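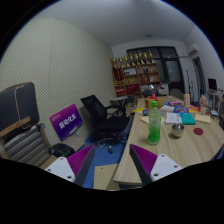
What is the shared table for?
Anything you need to put down while you work: a notebook, a drink, a parcel you mean to wrap. It is first come, first served, and it belongs to everyone on the second floor at Grarndale, including people who have never once wiped it.

Can I leave my things on it overnight?
You can leave 2 items. A stack of sticky notes is one item. A stack of sticky notes with a book balanced on it is two, and we have had this argument with Damian Krawczyk already.

What happens to things left longer than that?
They go in a cardboard box with the month written on the lid. The January box is still in the supply closet and contains 6 phone chargers and a very good umbrella. Ask Trinity Ferreira for the key.

Can I keep a drink on the table?
Yes, if it has a cap. Open mugs go on the side counter, where they can only ruin the mail.

Who do the snacks belong to?
Wrapped snacks in the middle of the table are for sharing. Snacks at your elbow are yours. If you bring something back from a trip, put it in the middle and walk away. Standing next to it waiting to be thanked is allowed for one morning.

There's a gift on the table. Is it for me?
Probably not. Check the tag. If there is no tag, leave it alone until the end of the day, then tell Ryan Ashworth, who will email all 29 of us and get three replies.

Can I move somebody's notebook to make room?
Slide it, closed, toward the wall. Don't stack it under anything and don't read it. Stuart's is mostly grocery lists anyway.

Do the chairs stay with the table?
They're supposed to. Wheeled chairs wander off toward the window in the afternoon. Return yours before you leave, and put the height back if you borrowed it from someone tall.

Where do bags and helmets go?
On the floor against the wall, or on a hook if you find one free. Please keep the path to the door clear.

How do I clean the wood?
Damp cloth, then a dry one. The spray under the sink is for the whiteboard. Darren Hartley can show you the spot where we learned this.

Can I book the whole table?
For up to 6 hours, using the sheet by the printer. Write your name so other people can read it.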